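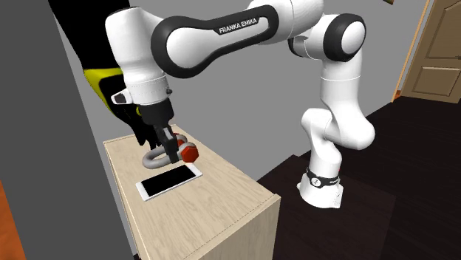 Cabinet door drops when opened, hinge screws no longer bite

Posted by Salamatu Omoregie, February 2022

I have a Tolthorpe base cabinet, chipboard carcass with a wood veneer. The top hinge plate has pulled away from the side panel. The two screw holes are enlarged and the screws turn without tightening. I have tried longer screws, but the panel is thin and the points nearly came through the outside. Can the holes be repaired, or does the side panel need replacing?

Dehua Cui

The holes can be repaired. Take the door off and remove the plate. Drill each hole out to 8 mm, stopping well short of the outer face; put tape on the bit as a depth mark. Clear the dust, coat the hole and a length of 8 mm hardwood dowel with PVA, and tap the dowel in. Leave it overnight and trim it flush. Mark the new centres through the plate, drill pilot holes and refit with screws of the original length.

If the chipboard has swollen or crumbles under a fingernail, dowel will not hold. In that case fit a steel repair plate, which spreads the load over sound board.

fliltham1001

matchsticks and wood glue. mine has lasted 4 years

Salamatu Omoregie

Board is sound, so I used dowel. The door needed 2 mm of side adjustment afterwards and now closes square.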